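The Quiet Engineering of a White Tabletop

1 February 2021

A matte white work surface is one of the least discussed products in commercial furniture, and one of the harder ones to make well. Buyers specify it for laboratories, schools, design studios and clinics. They tend to notice it only when it yellows, glares or picks up a gray patch that no cleaner will lift.
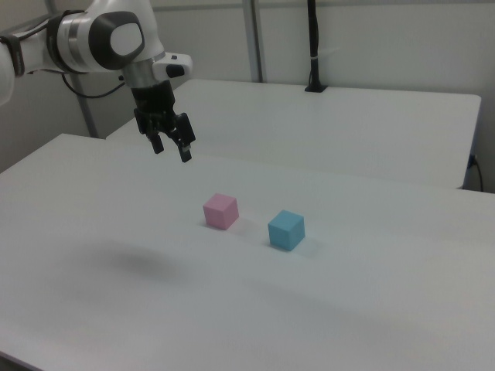
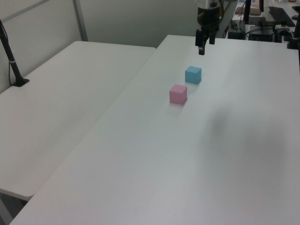

White tabletops in use.

The color itself is the first difficulty. Most white coatings get their brightness from titanium dioxide, a pigment that scatters light across the whole visible range. A thin coat lets the substrate show through. A thick one costs more and can crack where the surface curves. At Veker, a contract finisher that coats tops for several furniture makers, the target film is checked at 8 points on every top, with the closest attention given to edges and corners, where liquid coatings pull away as they cure.

Gloss is the second. A glossy top wipes clean easily but reflects overhead lamps into the eyes of anyone seated at it. A matte top spreads that reflection over a wide angle. The effect comes from fine particles, usually silica, that leave the cured surface slightly rough. The same roughness holds graphite, skin oil and shoe rubber. Lowering the gloss improves comfort and makes cleaning harder, and each maker settles on its own point between the two.

Jasstead, which sells into schools, sits toward the shinier end. Its buyers clean every day and replace rarely. Lema sells mostly to drafting and photography studios and goes the other way, with a very flat finish and a printed care sheet that rules out abrasive pads. A pad will polish the high spots of a matte coating and leave a shiny track that can be seen from across a room. The track can't be removed without recoating.

Yellowing is slower. Resins containing aromatic compounds absorb ultraviolet light and change color over time, even behind window glass. Aliphatic resins hold up better and cost more. In October, Arnwood finished a comparison of 128 coated panels, half of them stored in a dark cabinet and half mounted in a south-facing window. The aromatic panels in the window had shifted enough to see without instruments. The dark set had also moved a little — a known behavior in some oil-modified coatings, which can yellow in the absence of light and partly recover when exposed to it.

Matching is where complaints begin. Two tops ordered a year apart may each fall within tolerance and still look different side by side, with the joint between them acting as a reference line. Veker keeps a retained sample from every batch and will tint a later order to it on runs of 200 tops or more. Below that number, the usual advice is to order the full quantity at once, with spares, and to keep the spares in the same light as the rest.

Cleaning guidance varies less than the finishes do. A damp microfiber cloth and a neutral detergent will handle most marks. Alcohol takes off marker ink but can soften some acrylic coatings if it is left to stand. Bleach attacks the binder and should be rinsed at once if it has to be used at all. Jasstead rates its current coating for 100 wipes with diluted disinfectant in its in-house test, and is now rewriting that test to cover the heavier cleaning schedules its customers have adopted over the past year.

Contact the editors | © 2021 All rights reserved | Back to top

We use cookies to improve your experience on this site. By continuing to browse, you accept our cookie policy. Accept | Manage settings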